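Storing small beads: jars or compartment boxes?

tmiranda
Posted June 7, 2020
I have 63 colors of seed beads in the little bags they came in, and the bags are splitting. Jars or flat boxes? I have one shelf and not much money.

custer_beads
Flat boxes. They stack, and you can see the colors without taking anything out.

oldloom
I disagree. The dividers in cheap boxes don't reach the lid. Tip one over and size 15s go everywhere. I spent a whole evening in March sorting mine back out. Screw-top jars since then.

custer_beads
Depends on the box. Put a sheet of craft foam under the lid and it holds them fine.

oldloom
Foam sheds. I had bits of it in my thread.

batley_k
I use both. Jars for 15s, boxes for 8s and up. Box of the kind I mean, before filling:

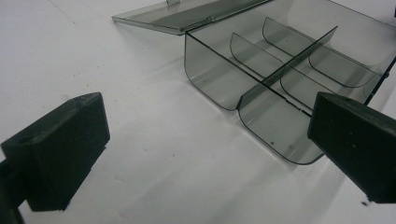
Reply 7
tmiranda
Thanks. Does the clear plastic hold labels?

batley_k
Paper ones peel. I write the color number on the lid in paint marker.

oldloom
Still say jars. 40 of them fit on one shelf if you go two deep.

tmiranda
Two deep means I can't see the back row. I'll try boxes for the 8s first.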